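Ring marks on marble top table, vinegar made it worse??

posted by purgate1377
17 May 2021

Got a secondhand table in September, real marble I think, white with gray veins. Left a glass of lemonade on it overnight and now theres a dull ring. Tried vinegar and water, now the dull spot is bigger. Is it ruined? Guy at a stone place quoted me 104 to come out and polish. Seems like a lot for one ring.

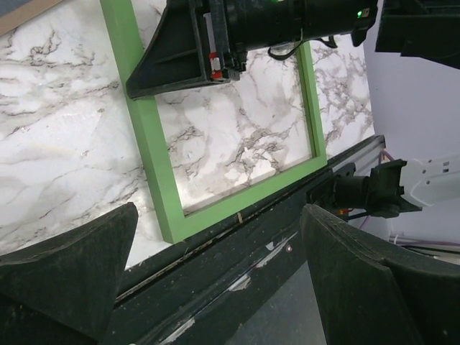

Also have no idea if it was ever sealed. Water seems to soak in near the one end, not so much in the middle. Renting so it can't be a huge messy job.

Fang40

Stop with the vinegar!! Acid eats marble. What you have is an etch, not a stain – no cleaner will take it off. Get marble polishing powder, damp cloth, rub small circles a few minutes, rinse, look, do it again. Mine took roughly 40 minutes total. Test underneath or in a corner first. If you can feel the ring with a fingernail its too deep for powder, pay the guy.

Seal it after. Let it dry a full day before you do.

larkthorpe

baking soda worked for me

Orkon

Baking soda is fine for food stains but wont bring the shine back on an etch. Agree with Fang40. And check its not cultured marble – differnt stuff, powder can scratch it. Coasters from now on.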